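The Last Token

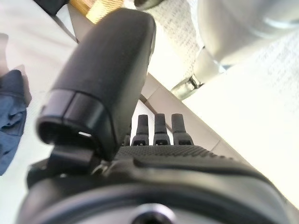

The exchange closed at midnight, and at twenty past nine the keeper from Odari was still one token short.

He wasn't a goalkeeper in life. He drove a bread van. But in the Ristivholm league he had kept goal for six seasons, and the other players in the league called him the keeper, so he thought of himself that way when he sat down to play.

The card he wanted was Saavedra. It was a left back, nothing flashy, with a slow first step and a long throw. You could get better defenders in ordinary packs. But Saavedra had been in the very first version of Flaneler, the one he had played on his brother's bed with the sound off, and the card had not come back until this May.

It cost eight tokens. He had seven.

The last one came from winning a match away from home without using a substitute. He had tried it four times since supper. In the first he lost in extra time. In the second the other player quit at halftime, and the game paid him 395 coins and no token. The third and fourth he didn't like to think about.

He checked the market. Somebody was selling a loan version of Saavedra for 3,913 coins, good for five matches. He had 1,924. He closed the market and made tea.

At ten past eleven he got a match. The other side was called Home By Six and was ranked 726 in the region, far above him. They scored early, from a corner. He moved his line back and waited. His right winger picked up a knock before the half and limped for the rest of the game — the screen kept asking if he wanted to make a change, and he kept pressing no.

He equalized in the seventieth minute. In the eighty-eighth the limping winger got to a loose ball that he should not have reached and poked it under the keeper.

The final whistle went. The token dropped into its slot.

It was eleven thirty-one. He opened the exchange, put in all eight, and pressed the button. The pack opened without any of the lights they used for the big names. There was the card, with the old gray shirt and the bad haircut.

He put Saavedra in at left back and looked at the team sheet for a while. The overall rating had gone down by two.

Then he wrote a message to his brother, who had not played in years and would be asleep. "Got him," it said. He set the alarm for four and left the console on while he brushed his teeth.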